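# Selling the wagon

August 2022

I sold the old Serkix wagon this month, after putting it off for most of a year. A few people asked how it went, so I'm writing it down while I still have the paperwork on the desk.

The car was 15 years old. It ran fine. The air conditioning was weak, the driver's window needed a push to get moving, and there was rust starting along the bottom of the rear hatch. I had bought it used from Phong Lâm, who kept every receipt in a plastic sleeve, and I tried to keep that up. I missed some oil changes in the sleeve but not on the car, if that makes sense. I did them myself and didn't write them down.

My first stop was the Sturenholm lot out by the highway. They had a sign up saying they would buy any car. A man walked around mine for a minute or so, sat in it, got out, and offered me 600 dollars. I asked if that was for the car or just the tires, which had been new in the spring. He said the offer was good until they closed. I thanked him and drove home.

After that I decided to sell it privately. I washed it, vacuumed out the dog hair, and took the roof rack off so I could list that separately. I wrote the ad in plain terms. I put the rust in the second line, along with the window and the air conditioning. Khôi Lục read it over for me and thought I was scaring people off. He wanted me to lead with the tires. I moved the tires up one line and left the rest alone.

The ad got a lot of messages the first evening. Most of them were "is this available" and then silence. One person wanted to trade a kayak. Another asked for the lowest price I'd take before he had seen the car, and I've stopped answering that kind of question.

Two buyers came in person. The first brought a flashlight and a small magnet, and spent a long time under the back end. He was polite about it. He said the rust had gone further than the ad let on, and he showed me a spot behind the left rear wheel that I hadn't known about. He didn't make an offer. After he left I went back and added that spot to the ad, with its own line.

The second was a woman buying a car for her son, who was starting a job in Saltivora and had no way to get there. She drove it around the block, then out to the main road and back. She tried the window several times. She had read the whole ad, which made things easy, and she asked to see the receipts.

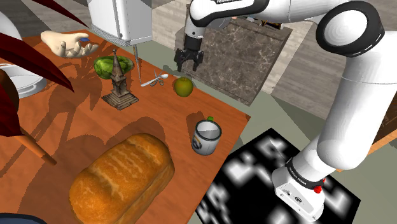

We settled on $1,587. It's an odd number because she offered a round one, and then we took off the price of a new window motor from a quote she looked up on her phone. I thought that was fair. I would have taken a bit less, and she would probably have paid a bit more, so neither of us needed to feel bad about it.

We met at her bank the next morning. I signed over the title at the counter, she got a cashier's check, and I wrote out a bill of sale by hand – one copy for each of us. I'd also suggest filing the release form with the state the same day if your state has one. I did mine online at lunch. Then I called the insurance company and had the car taken off the policy, and they credited the unused part of the month.

I forgot to take the toll tag off the windshield. She called that night to tell me, and I picked it up on the way to work. Check the windshield, and the glove box too. I had left a tire gauge and a good pair of sunglasses in there.

The roof rack is still for sale. It's a Sjöberg, with the keys, and it fits the kind of raised rails you see on older wagons. One of the end caps is cracked. I can send the measurements if you leave a comment.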